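Wultari : la collecte avant le modèle

Chez Wultari, l'apprentissage par imitation commence à la table. Le responsable de l'acquisition décrit une chaîne sobre : deux pinces tenues à la main, une tâche courte, un enregistrement par essai. « Nous avons retenu 2 835 démonstrations depuis mai, dont 166 pour la toilette. »

Le protocole, nommé Girkthorpe, impose 13 dispositions de départ par tâche. « Un opérateur qui replace toujours le tube au même endroit nous fournit cent fois la même donnée. » Les essais hésitants sont conservés, étiquetés à part. Le rejet intervient surtout quand un marqueur sort du champ trop longtemps : la trajectoire du doigt devient inexploitable.

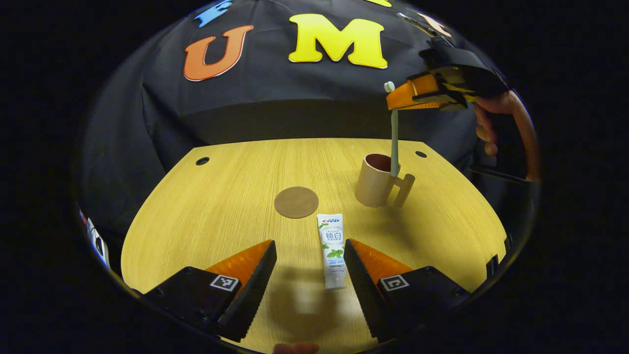 Tâche « toilette » : brosse à dents tenue par la pince de droite, tube de dentifrice entre les doigts ouverts de l'autre.

Prochaine étape, la coordination des deux mains. « La synchronisation nous coûte plus que la saisie. »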